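Stories > Short Fiction > Road Songs

The Cumeo Set 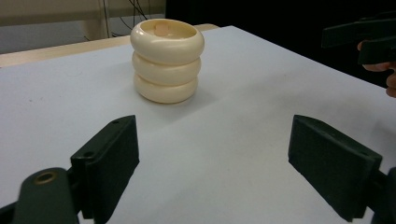 I joined Mostuso in May, which is a funny time to join a band, because the van already smells and everyone already has their seat. Mine was the one over the wheel. I played bass, I knew eight of their songs, and I'd told them I knew all of them. We were booked at a club called Cumeo, opening for Rahimi, who were loud and gorgeous and had a song on the radio that I secretly hated (I'd learned the bass part anyway). I wrote the set list on my arm and stared at it so hard in the dressing room that the words quit being words, and I had to look at something else, so I looked at this cream-colored thing on a white table, three fat rings stacked up like donuts with a little peach peg poking up inside the top one. I got pretty attached to it. I told it I was going to throw up.

Then somebody banged on the door and we were on.

The room held maybe more than it should have, and I'd guess 60 people were facing our way, which was 60 more than I wanted. The first two songs went fine. I even did a thing with my shoulders! Then the drummer clicked in the third one, way too fast, and I realized it was "Tata," and "Tata" was not one of my eight.

So I played the Rahimi song. I mean the bass line from the radio song, note for note, under somebody else's words, in what I was praying was the right key. And it sort of fit? The singer turned around and gave me a look I still can't read, and then she grinned and leaned into it, and the front row started yelling because they thought we were doing it on purpose.

Rahimi were standing on the side of the stage with their arms folded. All of them, in those jackets.

When we came off, their bass player stopped me by the stairs. I had a whole apology ready.

"You're flat on the turnaround," she said, and handed me her beer, and went on to play it right.

14 comments | 8 shares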